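4. 하키 스틱 대 설치와 경기 기록판 연결

이 장은 Jornville 홈 하키 세트의 보관대와 기록판을 설치하는 사람을 위한 것입니다. 3장에서 골대 조립을 마친 다음에 읽어 주십시오. 골대가 아직 없는 분도 4.1절부터 4.3절까지는 먼저 할 수 있습니다. 4.4절부터는 골대 센서가 필요합니다.

설명서의 원문은 Pentti Kinnunen이 썼고, 한국어 판은 Irina Pascu가 옮겼습니다. 용어가 어색한 곳이 있으면 부록 C의 주소로 알려 주시면 다음 판에 고치겠습니다. 이 판의 날짜는 2025년 6월 10일입니다. 4월 판을 가지고 계신 분은 4.5절의 순서가 바뀌었으니 새 판을 사용해 주십시오.

4.1 시작하기 전에

다음 물건이 상자 안에 있는지 확인합니다.

- 스틱 대 본체
- 벽 고정용 끈과 나사
- 기록판(Irkitz 모델)과 전원선
- 골 센서 두 개(왼쪽 골대용 L, 오른쪽 골대용 R)
- 퍽 보관 주머니
- 육각 렌치

드라이버는 들어 있지 않습니다. 십자 드라이버를 따로 준비해 주십시오. 나사가 부족한 경우에는 다른 길이의 나사를 대신 쓰지 말고 판매점에 요청하십시오. 긴 나사는 기록판 뒤의 회로에 닿을 수 있습니다.

주의: 기록판의 전원은 4.4절의 5번 순서까지 연결하지 마십시오. 센서를 등록하기 전에 전원이 들어가면 기록판이 연습 모드로 시작하고, 그때는 초기화를 다시 해야 합니다.

4.2 놓을 자리 정하기

1. 골대와 골대 사이의 가운데 선을 먼저 정합니다. 바닥에 종이 테이프로 표시하면 나중에 편합니다.

2. 기록판은 가운데 선에서 잘 보이는 벽에 답니다. 창문 맞은편은 피하십시오. 오후에 햇빛이 들어오면 숫자를 읽기 어렵습니다.

3. 스틱 대는 경기하는 공간의 밖에 둡니다. 골대 뒤는 안 됩니다. 슛이 골대를 넘어가면 스틱 대에 맞고, 스틱이 쓰러집니다.

4. 문이 열리는 범위를 확인합니다. 문을 끝까지 열어도 스틱 대에 닿지 않아야 합니다.

참고: 집 안에서는 반드시 고무 퍽 대신 상자에 든 폼 퍽을 사용하십시오. 고무 퍽은 얼음 위에서 쓰는 물건이고, 마루와 걸레받이를 상하게 합니다.

4.3 스틱 대 세우기

1. 본체를 평평한 곳에 세우고 손으로 윗부분을 가볍게 밀어 봅니다. 흔들리면 발의 높이를 조절합니다. 발은 시계 방향으로 돌리면 짧아지고, 반대 방향으로 돌리면 길어집니다.

2. 벽에서 손가락 두 개가 들어갈 만큼 떨어뜨립니다. 스틱의 날이 벽에 닿지 않게 하는 간격입니다.

3. 고정용 끈의 한쪽 끝을 본체의 윗단에 묶고, 다른 쪽을 벽에 나사로 고정합니다. 끈은 조금 당겨진 상태가 좋습니다.

4. 스틱을 날이 위로 가게 꽂습니다. 긴 것을 뒤에, 어린이용 짧은 것을 앞에 둡니다.

5. 골키퍼 스틱은 가장자리 칸에만 넣습니다. 가운데 칸에 넣으면 옆의 스틱이 나오지 않습니다.

주의: 스틱 대에 헬멧이나 젖은 장갑을 걸지 마십시오. 무게가 한쪽으로 가면 끈이 풀릴 수 있습니다. 장갑은 바람이 통하는 곳에서 따로 말립니다.

주의: 어린이가 스틱 대를 잡고 올라가지 못하게 하십시오. 벽 고정을 한 다음에도 같습니다.

4.4 기록판 달기와 센서 등록

1. 상자에 든 종이 본을 벽에 붙이고 나사 자리를 표시합니다. 종이 본의 화살표가 위로 가야 합니다.

2. 나사 네 개를 박되, 끝까지 조이지 않고 머리를 조금 남깁니다.

3. 기록판을 나사 머리에 걸고 아래로 당깁니다. 딸깍 소리가 나면 걸린 것입니다. 소리가 나지 않으면 다시 빼서 나사 머리의 높이를 맞춥니다.

4. 센서 L과 R을 각각 골대의 윗대 가운데에 끼웁니다. 글자가 골대 밖을 향해야 합니다. 반대로 끼우면 퍽이 골대 앞을 지나갈 때마다 득점이 됩니다.

5. 전원선을 연결합니다. 화면에 줄 하나가 나타나고, 그다음 숫자 4가 깜박입니다. 이것은 등록 모드라는 뜻입니다.

6. 퍽을 왼쪽 골대에 한 번 천천히 밀어 넣습니다. 화면에 L이 나오면 등록이 된 것입니다. 오른쪽도 같은 방법으로 합니다.

7. 기록판 옆의 둥근 단추를 길게 누릅니다. 점수가 양쪽 모두 0이 되면 설치가 끝났습니다.

참고: 퍽을 너무 세게 넣으면 센서가 한 번의 골을 두 번으로 읽는 경우가 있습니다. 이 경우에는 4.6절을 보십시오.

4.5 경기 시간과 벌칙 시간 설정

처음 나온 상태에서 한 피리어드는 5분입니다. 집에서 하는 경기에는 이 시간이 알맞다고 생각합니다. 바꾸고 싶은 분은 다음 순서로 합니다.

1. 둥근 단추를 짧게 두 번 누릅니다. 시간 숫자가 깜박입니다.

2. 위쪽 화살표와 아래쪽 화살표로 분을 고릅니다.

3. 둥근 단추를 한 번 눌러 저장합니다. 다음으로 벌칙 시간이 깜박입니다.

4. 벌칙 시간도 같은 방법으로 정합니다. 벌칙을 쓰지 않는 경기에는 0을 고릅니다.

5. 마지막으로 부저 크기를 고릅니다. 아파트에서는 가장 작은 크기를 권합니다. 밤에는 부저를 끄고 불빛만 사용할 수 있습니다.

기록판은 끝난 경기를 100개까지 저장합니다. 그다음에는 가장 오래된 경기부터 지워집니다. 시즌 전체의 기록을 남기고 싶은 분은 Nistor 앱으로 옮기십시오. 앱에는 경기를 2,000개까지 둘 수 있고, 선수 이름도 적을 수 있습니다. 앱의 사용 방법은 6장에 있습니다.

참고: 선수 이름은 경기 전에 넣어야 합니다. 경기 중에 이름을 바꾸면 그 경기의 득점은 앞의 이름에 남습니다.

4.6 문제가 있을 때

골이 두 번 기록됩니다.
센서가 윗대에서 조금 돌아갔는지 봅니다. 바로 맞추고, 4.4절의 6번을 다시 합니다. 그래도 같으면 센서의 감도를 한 단계 낮춥니다.

골이 기록되지 않습니다.
센서의 건전지를 확인합니다. 두 센서의 건전지는 같은 날에 함께 바꾸는 것이 좋습니다.

피리어드가 끝났는데 부저가 울리지 않습니다.
부저가 꺼져 있을 수 있습니다. 4.5절의 5번을 보십시오.

스틱 대가 바닥에서 미끄러집니다.
발 밑의 먼지를 마른 천으로 닦습니다. 물걸레를 쓴 다음에는 바닥이 마를 때까지 기다린 뒤에 세우십시오. 왁스를 칠한 바닥에서는 별매의 미끄럼 방지 패드를 사용하십시오.
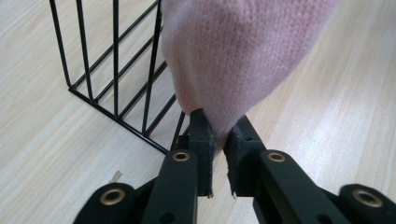
그림 4-3. 나무 바닥과 검은색 금속 와이어 랙의 아래쪽 모서리

연장전에서 시계가 멈춥니다.
연장전은 먼저 넣는 쪽이 이기는 방식으로 되어 있고, 골이 들어가면 시계가 자동으로 멈춥니다. 고장이 아닙니다. 끝까지 시간을 쓰고 싶으면 설정에서 연장전을 일반 피리어드로 바꿉니다.

4.7 정리와 보관

1. 경기가 끝나면 퍽을 모두 주머니에 넣습니다. 바닥에 남은 퍽을 밟으면 넘어질 수 있습니다.

2. 스틱의 테이프가 벗겨졌으면 새로 감은 다음에 꽂습니다. 벗겨진 테이프의 풀이 다른 스틱에 붙습니다.

3. 한 달 이상 쓰지 않을 때는 센서의 건전지를 빼고, 기록판의 전원선을 뽑습니다. 저장된 경기는 지워지지 않습니다.

4. 벽 고정용 끈은 시즌이 시작할 때마다 한 번 당겨 봅니다. 늘어났거나 실이 풀린 끈은 바꾸십시오.

교환용 끈과 센서는 Plernau 부품 센터에서 주문할 수 있습니다. 주문할 때는 기록판 뒷면의 제품 번호를 함께 적어 주십시오. 여러 대를 설치하는 학교나 체육관은 담당자 Dorottya Major에게 먼저 문의해 주십시오. 단체 설치에는 센서의 채널을 따로 정해야 하고, 그 내용은 5장에서 설명합니다.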